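Search this repository
Type / to search

Tags: household, tabletop, tape, small objects, data card

# Restwood Tape Drawer

Restwood is a collection of short recordings about rolls of tape on a table. If you came looking for something grander, the search box is at the top. If you own a junk drawer and have ever tried to find the duct tape in it, you already understand most of the label scheme.

Maintained by Kalliopi Raptis, who also answers the mail, slowly.

## What's in it

There are 1,062 clips, sorted into 4 folders:

- `flat/` — the roll lies on its side, like a coin. The biggest folder by a long way.
- `upright/` — the roll stands on its edge, or is meant to. Many of these turn into `rolling/` halfway through.
- `rolling/` — the roll has opinions and is leaving.
- `stack/` — two or more rolls, one on top of another. Please don't ask for a clip with six. We tried.

Each clip has a text file beside it with the same name. The text file gives the starting pose, the ending pose, the tape type and a one-line note. The notes were written by people at the end of long afternoons and vary in quality. "Fine" appears often. "Fine??" appears less often and is more informative.

## Tape types

We kept the names plain: `masking`, `packing`, `cloth`, `electrical`, `foam`, `unknown`. The last one covers anything that came out of the Zandari box, which arrived with no labels and a strong smell of glue. Gray cloth tape and gray duct tape are both filed under `cloth`. There was a debate. It lasted longer than the recording did.

Half-used rolls stay in the set and are marked `used: yes`. A nearly finished roll is mostly cardboard and behaves like it, so please don't merge these with the full ones to make your numbers prettier. Loose tails are marked too, in the `tail` field. A tail stuck down properly is `0`, a tail lifting is `1`, and a tail attached to the table is `2`.

## The table

All of the `flat/` clips use the beige-gray tabletop with the white paneled wall behind it. The top has scuffs and light marks, more of them toward the front edge, and we've left them as they are. If your method keeps finding objects in the scuffs, try the `mask_scuffs` option before writing to Kalliopi.

A gray roll on that surface is lower contrast than we would have picked on purpose. It's also what tape and tables tend to look like, so it stayed. When a roll is held at its near edge, the note says `grip: near`, and the same goes for `far`, `left` and `right`. These are always given from the front of the table, including in the clips where that reads strangely. 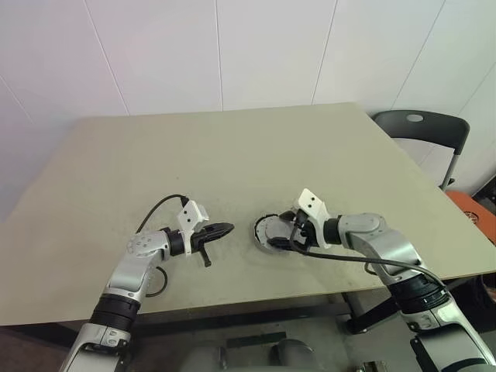 ## Getting the files

Unpack everything into one folder and keep the names as they are. The index file, `drawer.csv`, expects to find the clips next to it and sulks if they're not. Start with the `flat/` folder. It loads fastest and contains the fewest surprises.

Columns in the index:

- `id`, a number with no meaning
- `folder`, one of the four above
- `tape`, see the list
- `used`, yes or no
- `tail`, 0 to 2
- `grip`, if there is one
- `note`, as discussed

## Known problems

- In 138 clips the tape type was entered from memory. These have `sure: no` in the text file but not in the index. Fixing this is on the list.
- Lekus rolls are slightly wider than the rest and were measured with the wrong ruler through most of September. The corrected widths are in `widths_v2.csv`. Ignore `widths_final.csv`.
- Six of the stack clips are listed twice under different ids. We know which ones and keep forgetting to write it down.
- "Upright" was never given a tolerance. One labeler accepted a fair amount of lean.

## Use

Free for research and teaching. Please name Restwood if you publish, and please don't use the widths to shop for tape. The labels follow a scheme borrowed, with permission and some cutting, from the Zacharopoulos stationery set. Mistakes introduced during the cutting are ours.

Corrections are welcome if they include the clip id. "The gray one" doesn't narrow it down.

© Restwood | Contact the maintainer | Back to top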